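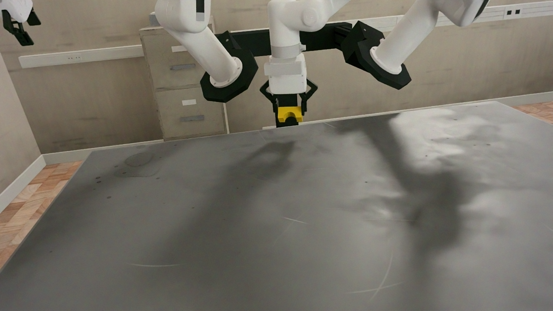

A gray tabletop and a two-drawer section of a filing cabinet, in a computer rendering.

The Case for Keeping Paper Records

When the town of Loddale closed its records counter in September, the decision was presented as a matter of housekeeping. The files had been scanned, the space was needed, and the paper copies would be sent to storage outside the county or destroyed on schedule. Few residents objected, and most learned of the change only when they arrived with a question and found the door locked.

It is the view of this publication that the decision was made too quickly, and that other towns considering the same step should wait.

The arguments for digital records are sound as far as they go. A scanned deed can be read from home. A permit can be found at midnight. The Loddale system, supplied under contract by Flikside, answers simple requests well, and the staff who once spent their mornings walking between shelves are free for other work. We do not propose that any of this be undone.

Our concern is with what the scans leave out. Of the 1,425 property files transferred in the first stage, 244 were later flagged as incomplete. In many of them the main document had been copied and the attachments had not. Elsewhere, notes written on the back of a page were missed, and large survey maps were reduced to a size at which the lot lines could no longer be read. These faults came to light while the paper still existed. Had the originals already been destroyed, the town would have held a faulty record and no means of correcting it.

There is also the question of time. A sheet of decent paper kept in a dry drawer will last well over a century with almost no attention. A digital file must be moved, checked and paid for every few years. The present contract runs for 10 years. What happens at the end of it is described in one paragraph, which says that the records will be returned in "a commonly used format." Towns that have changed suppliers before will know how much can be hidden in such a phrase.

Cost is usually offered as the deciding point, and it deserves a fair hearing. The old file room in the Runetti Building occupied space that could be rented, and shelving is not free. But the savings put before the town board compared the full price of keeping paper with only the first-year price of keeping scans. A comparison over the life of the records – some of which must be held permanently – would look rather different.

Access matters as well. Around 73 people used the counter in a typical month. Many were older residents, small landlords, or families settling an estate. They came with half a street name or a date they were not sure of, and a clerk who knew the files could usually help. A search box requires the visitor to know already what the document is called.

The neighboring township of Ivanyshyn has followed a more careful course. It scans everything and keeps the originals of deeds, surveys, minutes and burial records. Routine items are discarded only after a second person has compared the copy with the page. The counter opens in the mornings. The arrangement is modest, and it leaves future officials free to make a different choice.

We recommend that Loddale suspend further destruction until the incomplete files have been repaired, and that it adopt a written rule on which originals are to be kept for good. We further recommend that the counter reopen on a limited schedule – two mornings a week would be a reasonable start – with a trained clerk present. The board is due to review the contract before the next budget is set, and these matters should be on its agenda.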